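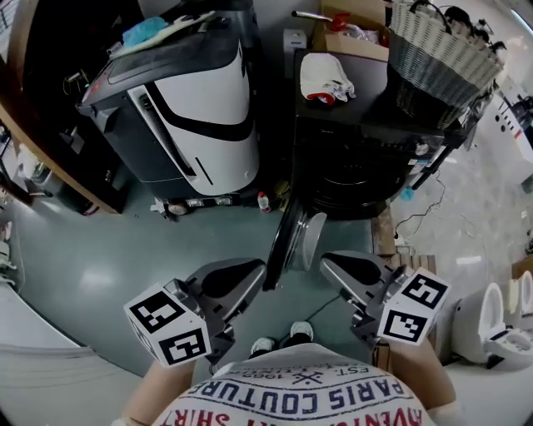 I've been putting off the wardrobe for months, and then on Thursday I opened the door to get a jumper and the whole top shelf came down on me. So that was that. I made a pot of tea, put the radio on and started pulling everything out onto the bed, and by lunchtime I couldn't see the bed any more.

What got me was the T-shirts. I don't think of myself as someone who owns a lot of them! I wear the same 3 or 4 over and over, and the rest sit at the back getting creases that no iron will ever shift. And so many of them have writing on. When did I turn into a person who walks about covered in words? There's one from a café in Moltelska that I visited for a single wet afternoon, one advertising a bike shop that shut years ago, and one that says Urban across the front in huge letters (I live at the end of a farm track, so make of that what you will).

I do have a soft spot for the ones that pretend to be from somewhere grand. You know the sort: a big city name, a bit of French, a little badge, and "EST." with a year that the designer probably picked out of the air. A white tee with PARIS COUTURE across the chest is about as far from a Paris fashion house as you can get, and I love it for that. It goes with dark trousers and trainers and you're dressed.

Anyway, the sorting. I've tried all the clever methods and they make me cross, so I've gone back to my gran's, which was two piles and a strict time limit. You pick a thing up, and if you'd be pleased to be seen in it at the post office, it stays. If you wouldn't, it goes. I allowed myself a small third pile for sentimental stuff, which she would have thought was very weak of me, and it had to fit in one shoebox. The café shirt is in there. So is a scarf I can't even wear because it itches.

A few of you wrote in after the last newsletter asking how I keep prints from cracking, so while I'm on the subject: turn the shirt inside out, wash it cool, and keep it well away from the tumble dryer. I hang mine by the hem and never iron straight over the lettering. If it really needs pressing, put a clean tea towel on top and be quick about it. I've got an old white one that has been through the wash more times than I'd like to think about and you can still read every word, even the tiny grey ones at the bottom.

The tired plain ones are getting cut up for dusters, and the decent ones are going in a bag for the swap table at the Bakeo hall. Doors open at 2 and I'll be there with cake until it runs out. Bring things that are clean and still have their buttons, please, and bring a bag for whatever you take home. I'm after a navy cardigan with pockets if anyone has one going spare.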